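Notebook, Fultwood bench, December
Entry 698
Chores list: cords and power strips

Picked up the chores list again after the towel work. Next line on it is the one Flerthorpe added in the fall: "tidy a desk with power strips on it, plug things in where asked." It reads like the easiest line on the page. A person does it while talking on the phone.

I want an answer to the question that keeps coming back from the Flerthorpe side, so I'm writing it at the top: can the 2-arm cell do this chore now? No. It can do pieces of it, slowly, with someone setting up the table between tries. The rest of this entry is the detail.

Rules for this round, same as the towels. Time limit is 60 seconds a try. A try counts if the plug is fully seated and both grippers are clear of it at the end. Anything pushed off the cloth is a fail. If one of us reaches in, also a fail, even if it was only to straighten a cord. Nothing on the table is live during tries. Leave it that way, please.

Kept the flowered cloth on. It gives more than the bare top did and the strips slide less. It also bunches if a finger drags on it, so check it is flat before you start.

9:40. Started with the plain version: one arm holds the strip down, the other brings the plug. Pretty good when the plug is already lying with its prongs toward the strip. When it isn't, the arm has to turn it over in the air, and for that it wants the second hand, so now nothing is holding the strip. I had not thought of this as a two-handed job and then a half. At home I hold the strip with the heel of my hand and turn the plug with the fingers of the other one, and I never let go of either.

10:25. Went to passing small pieces from one gripper to the other, since everything else seems to depend on that.
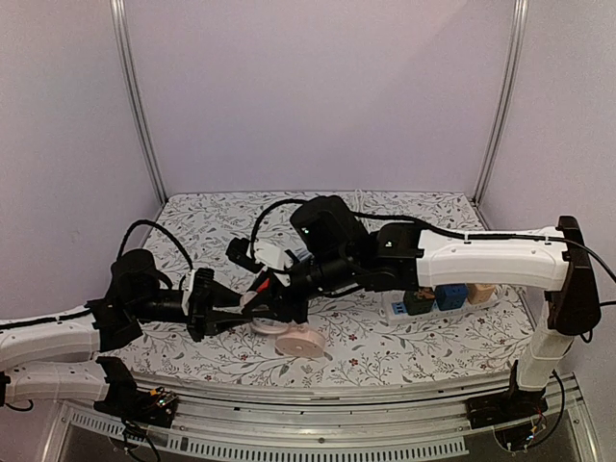
Both arms in close, grippers almost touching over the pink piece. White strip at the back with its plugs in.

Notes on passing. The arms get in each other's way more than the reach drawings suggested. The work always ends up in the middle of the table, and by the time both grippers are there the wrists are filling most of the space above it. The right arm's long link also goes right over the back strip, so whatever is plugged in there is hard to see from above. If you care about the back strip, move it or plan for the left arm to do the looking.

Round pieces are worse than square ones. The cube adapters have flat sides and the fingers line themselves up on them. A round one rolls a little as the fingers close and the angle is lost, and you only find out when the prongs meet the socket at a slant. Then it pushes. Pushing harder is the wrong response and it is what the current policy does nearly every time. Mekel had a version that backed off and tried again with a small wiggle. I'd like that back in, even if it costs time.

Clear parts are still a problem. The cameras lose them against the cloth and the depth is junk. We knew this from the cup work. Leave clear parts out of the scored tries for now and keep them in for practice.

11:15. Coffee, then reset the table with the messier layout.

The messy layout is the one that matters if we are going to say anything about homes. Real desks don't have one strip, square to the edge, with the cord stretched out straight. The layout I used has the strips at different angles and the cords left how they fell. Cube adapters are already fitted on some sockets, which blocks the neighbors, and that alone changes the problem: the arm has to pick a socket that is both free and reachable with fingers on either side of the plug. A socket between two cubes is free on paper and useless in practice.

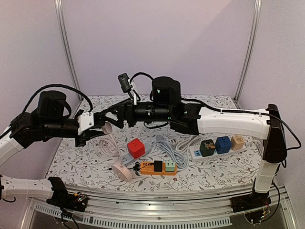

Bench notes by the Fultwood workshop | Filed under: Chores, Two-arm cell | December

Colors first. The red cube on the gray-blue strip is found right away, every time I asked for it. Same for the orange strip. The pale pink parts and the pinkish-white cord get mixed up with each other, and with the cloth when the light comes in from the side. If we are asked to pick a demo, pick red and orange, and write down that we did.

Cords. This is where most of the tries went. The thin black cord by the orange strip is the worst thing on the table. The arm doesn't see it as something in the way, so it goes down through it, and a loop ends up around a finger. Then the gripper lifts and everything attached comes too. The thick light blue-gray cable is a different kind of trouble: it is stiff, and it springs back after being moved. Moving it aside and then turning to the plug doesn't work, as it is back where it was by the time the gripper arrives. You'd have to hold it, and again we are out of hands.

A person clears the cord first without deciding to. I watched myself do the reset and I swept the cords back with the side of my hand before I touched anything else. We have no motion like that. Everything in the library begins with a grasp. I think a plain sweep with closed fingers would be worth more to us than another week on insertion, and I'll put it in for the next round unless someone objects.

Score for the messy layout: 30 tries, and I stopped there. I'm not putting a success number in this entry. I helped on some early ones before I remembered my own rule, and the log and my paper sheet don't agree on which. Rerun needed. What I can say is that the ones that worked were all on the orange strip, with the plug starting to the left of it.

Speed. Even the good ones are slow next to a person, and I don't think it matters much for a chore like this. If it took ten times as long and I didn't have to be there, fine. The trouble is that I do have to be there, with my hand near the stop.

Reply to Flerthorpe, draft: Seating a cube adapter into an open strip, yes, on a good day. Picking a plug out of a heap of cord, no. Unplugging, better than expected when the strip is held. Deciding what on the desk should be plugged in where, not tested and shouldn't be promised.

To do
– Sweep motion, closed fingers, both arms
– Ask Mekel for the back-off-and-wiggle version
– Cable on the right elbow swings out in a wide loop, find out if it can be clipped shorter without pulling
– Bautista wants the old finger pads back; check which drawer
– Rerun the messy layout with nobody helping, me included
– Wash the cloth

Left the table as it was for the afternoon. Please don't straighten the cords.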